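Ticket: Piminier e-scooter cuts out on hills
Status: Open - waiting on customer
Opened: April 23, 2023

What's happening

Hi all, I bought the Piminier folding scooter from your Flallcombe shop in February and it's been lovely until this week. Now it cuts out halfway up any sort of slope, beeps 3 times and shows E4 on the little screen. On the flat it's fine! I've done 800 km on it, all on smooth paths, and I've never had it out in heavy rain. If I switch it off, wait a bit and switch it on again, it goes as if nothing happened (until the next hill, obviously).

What I've tried so far

Charged it overnight until the light on the charger went green. Same fault.
Pumped both tyres up to what it says on the sidewall. It rolls much better, but same fault.
Unplugged the throttle lead at the handlebar, blew the dust out and pushed it back in till it clicked. Same fault, and now the bell is crooked.

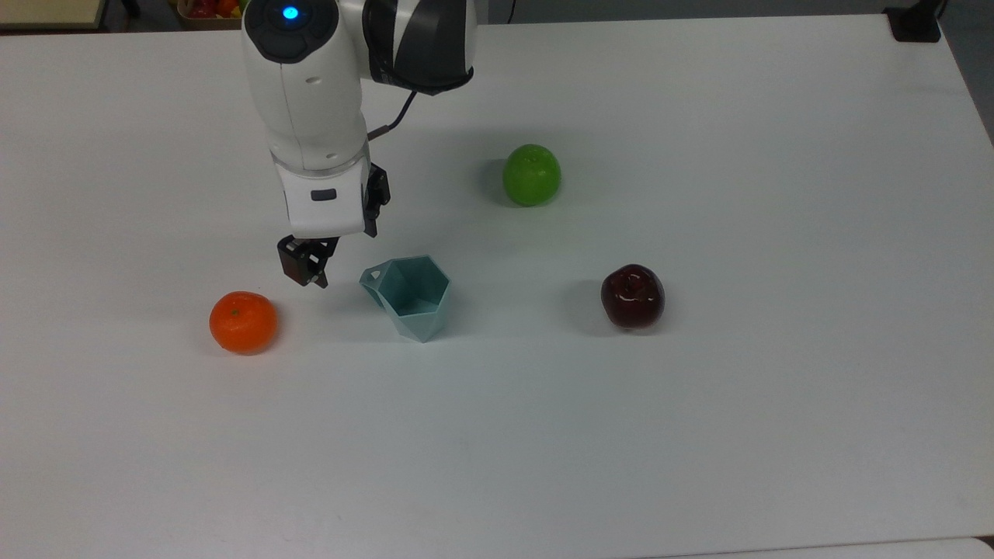
Update 1 - after your first reply

Thanks for getting back so quickly. You asked me to update the Jotano app and do the reset, so I did both. Holding the power button and the brake for 10 seconds did nothing the first two goes, then I noticed the scooter has to be unfolded and locked upright or it ignores you. Might be worth adding that to the help page! The app now says the battery is healthy, but on our hill it dropped from 4 bars to one and cut out, then went back up to 4 once I'd stopped.

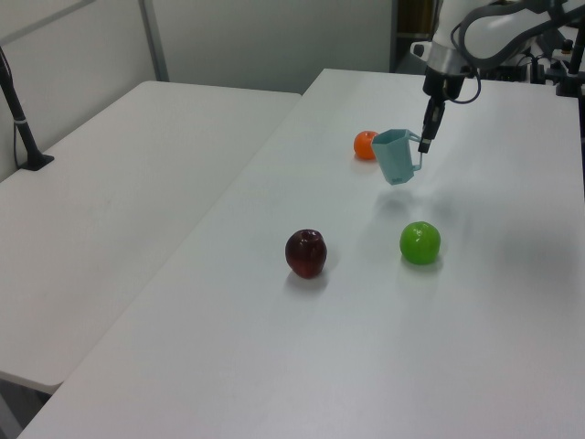

Update 2 - battery plug

I took the deck cover off this morning, as you suggested, and had a proper look at the battery plug. One of the pins looks a bit brown and the plug has some play in it, so I can rock it with my thumb. I was gripping the thing as lightly as that black gripper has hold of the teal cup by its handle, just two fingers pinching, and it still moved. I haven't bent or cleaned anything in case it affects the warranty. The Mulcahy charger is the one that came in the box, by the way - I've never used another.

So could you tell me whether I can get the plug on its own or if it has to be the whole battery? I can bring the scooter in to Flallcombe, but I'd need to know you've got the part before I lug it over on the bus. I've put the cover back on and I'm not riding it for now.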